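How to clean and look after wicker baskets

Wicker gets dirty slowly, so most people leave it until the basket looks grey or starts to creak when it is picked up. Cleaning one takes half an hour of work and a day of waiting. The method below suits willow, rattan and cane. It is also safe for seagrass if you keep the water to a minimum. Paper cord and anything with a card base should only be dusted and wiped with a cloth that is barely damp.

What you need

A soft brush, such as a clean paintbrush or an old shaving brush
A vacuum cleaner with a brush head
Washing-up liquid, the plain sort
Two cotton cloths
A bowl of lukewarm water
White vinegar, if there is any mould
An old toothbrush
Boiled linseed oil, only if the basket is unvarnished and dry

Step 1: Find out what you have

Turn the basket over and look at the underside, where the finish is usually thinnest. Put one drop of water on a strand. If it sits as a bead after a minute, the basket is varnished or lacquered and you can skip the oil at the end. If it soaks in and leaves a dark spot, the strands are bare.

Check the colour as well. Wipe a hidden part with a damp white cloth. If brown comes off, the basket has been stained with a water-based stain, and washing it will leave it patchy. Stop at Step 2 with these.

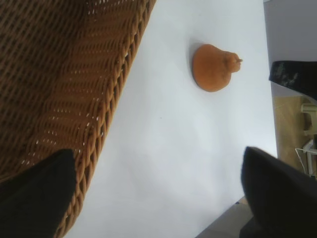
Tight lattice weave in reddish-brown. Dust settles where the strands cross.

Step 2: Get the dust out dry

Do this first, every time. Water turns dust into a paste that sets in the weave and is far harder to shift. Take out any lining and wash it separately. Hold the basket upside down and tap the base with the flat of your hand, then work over it with the dry brush, following the direction of the strands. Brush the inside and then the outside.

Vacuum on the lowest setting. Keep the head moving, and don't use the bare nozzle near broken ends because it will lift them. A hairdryer on cold will clear fluff out of a very close weave.

Step 3: Wash

Add a small squirt of washing-up liquid to the bowl. Wring a cloth out well and wipe one side at a time. Use the toothbrush under the rim and at the corners. Change the water when it turns cloudy.

Do not put the basket in the bath. I know that basket makers soak willow, and that some guides tell you to hose the whole thing down. Makers soak it so that it will bend, and a finished basket that bends can dry in a different shape. Gerd Sauerland taught the evening class I went to in Illholm, and he put the limit at ten minutes of damp on any one part. I have kept to that ever since.

Wipe again with the second cloth and clean water. Soap left behind goes sticky and collects more dirt.

Step 4: Deal with mould

Mould shows as grey or white fur, most often on the base. Take the basket outside and brush it off. Mix one part vinegar to four parts water, dab it on and leave it for five minutes, then wipe with clean water. If black specks remain after a second go, they are in the strand itself and will not come out. Bleach weakens the fibres and leaves pale patches.

Step 5: Dry

Blot the basket with a dry towel. Push the sides back to where they should be while they are still slightly damp, and pack the inside with a rolled towel if one side leans in. Stand it on a rack so that air can get underneath, away from radiators and direct sun. Allow 24 hours, or two days for a thick base.
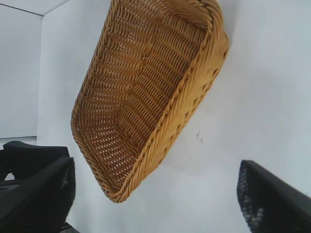

Step 6: Oil, if needed

Leave this until you are sure that the basket is dry all through. Put a little linseed oil on a cloth and rub it along the strands, then wipe off everything that has not soaked in after 15 minutes. One thin coat is plenty. Don't oil a basket that holds bread or fruit without a liner.

Oily cloths can catch fire by themselves if they are left in a heap. Lay them flat outdoors until they are stiff, then put them in the bin.

Loose ends

A strand that has sprung out can usually be tucked back. Damp it, wait five minutes, and push it behind the next upright with a blunt knitting needle. If it is too short to tuck, put a spot of wood glue on it and hold it with a clothes peg overnight. Snapped uprights are a different job - take those to a repairer.

How often

Dust once a month and wash once a year. I do mine in October, before the heating goes on. Wicker that stands in a very dry room also likes a light misting now and then through the winter, except for anything stained.

Thanks to Anneliese Haberkorn for correcting the part about seagrass.

Last updated December 7, 2021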